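Re: [gravside-workshop] Sorting bin – what to do with the odds and ends
From: Decha Kongkaew
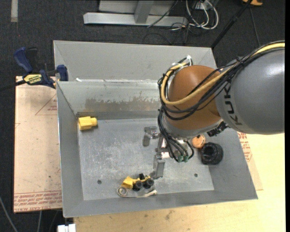

The grey bin at Gravside, with the toy digger or loader near the front wall.

Pongsak Meesuk wrote:
> Can someone tell me what is in the metal bin at the moment? I have
> 40 labels left and would like to get the small stuff shelved before
> the March stocktake. Also, is the floor of it fit to use as it is, or
> does it want a liner?

Pongsak, not much in it. The yellow and black construction toy is lying close to the front wall. There is a yellow plastic piece with a narrower round end in the rear left corner, a black cup-shaped thing and a round light-orange one touching it. I would put the toy on shelf 158 with the other vehicles and leave the rest for Limsakul to look at.

The floor is scratched all over but it is bare metal and I see no need for a liner. There are two small holes in it, one at the lower left and one at the lower right, so please don't tip screws in there. The back wall has a brownish patch on the lower half that wants a scrub – try the stiff brush from the Flanley box first. There is also a white scrap by the seam behind that wall, at the left end.

If 40 labels is too few, I can order another 200. Let me know by four o'clock and it will go in with the tape.

Decha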